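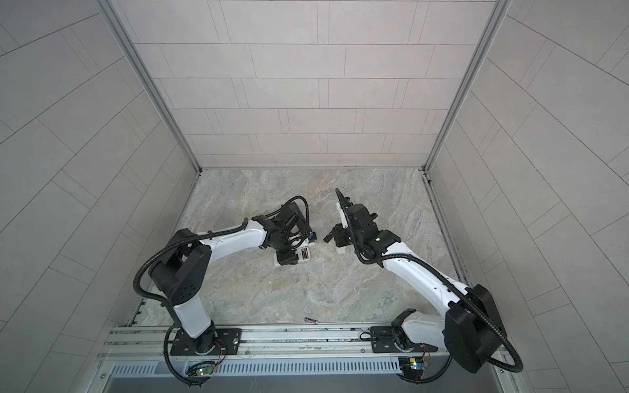 Section 4: Recording your first batch of examples

Okay, you've got both arms bolted to the rail and homed, and Sendent is talking to all of your cameras. Now comes the part I like best (and the part where I wrecked most of my first week). We're going to record demonstrations, which just means you drive the arms through a job by hand, over and over, and Sendent saves everything for the training run.

Start small. My first job was one object, one pickup, one put-down, and I still had to throw out the first 24 tries!

1. Turn on the leader handles first, then the arms. If you do it the other way round, the arms jump to wherever the handles happen to be.

2. Open a new session and name it after the job. Please don't call it "test". I have a whole folder of those and I couldn't tell you what's in any of them.

3. Check every camera view. Wiggle each wrist a little and make sure the left view moves when the left arm does. I once had them swapped for a full afternoon.

4. Put your object down somewhere both arms can get to without stretching.

5. Press the pedal to record, do the job, bring the arms back to rest, press again.

Note: go slower than feels natural on the way down. The wrist cameras smear when you rush, and the last few inches before the fingers close are what the model learns the most from.
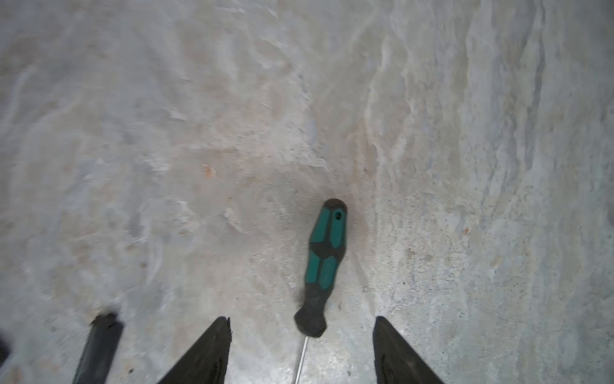 6. Line the fingers up on either side of the handle before you close them. A screwdriver is a great practice object for this, because it's long and skinny and it rolls if you nudge it. Grab it by the fat part. I tried the shaft for a while and kept dropping it.

7. Move the object after every try. Turn it, slide it toward the back, put it near the left arm and then near the right one. If it always starts in the same spot, your model will learn the spot and ignore the screwdriver (ask me how I know).

8. Mark each try as keep or toss right away, while you still remember it. A slow try with a small correction in the middle is a keep. A try where you bumped the other arm is a toss.

Caution: keep your hands out of the enclosure while the pedal light is on. Reset the object only after you've stopped recording and both arms are resting.
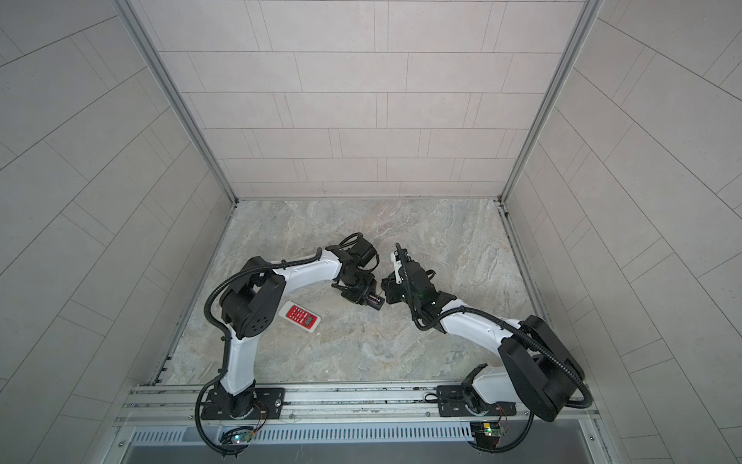 Storkcombe, 25 August 2020

I've redone the rest of this section after a summer of running two-arm jobs, so if you printed the July version, toss it.

9. When you're happy with one object, add a second. I like a TV-style remote, flat and bright, next to something round like the screwdriver handle. They need different grips, and that's good for the model. Record each object on its own first, then with both on the floor together.

10. Watch the gap between the grippers. With the arms reaching in from the front like this, the fingers can get really close in the middle. Pick one arm to go first and let the other one hang back until it's clear.

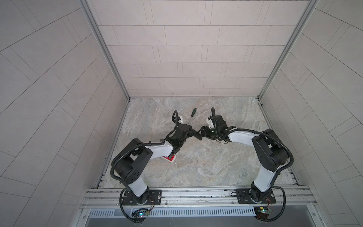 11. Let things get a bit messy, too. Leave one object far back and the other partly under an arm, then record from there. Your finished model is going to run into that sort of layout sooner or later, and it should have seen it before.

12. Stop at 200 kept tries and train on those before you record any more. I know it's tempting to keep going! I had 3,000 on disk before my first training run, and every one of them had the same bad camera setting.

Note: take a break after every 6 tries or so. My driving gets sloppy before I notice, and the sloppiness ends up in the data.

When your batch is saved, copy it to a second drive and go on to Section 5, Cleaning Up Your Session.

14 shares | 3 comments

Siiri Mustonen
Step 7 saved me. Mine would only pick things up from one corner and I was blaming the gripper.

Deepak Solanki
Does the power order in step 1 matter if the arms are in rest position and the handles are too?

Tudor Pop
@Deepak I still do handles first. They're never quite as lined up as you think.

Questions about this guide? Use the contact form | © 2020 Halonen | Back to top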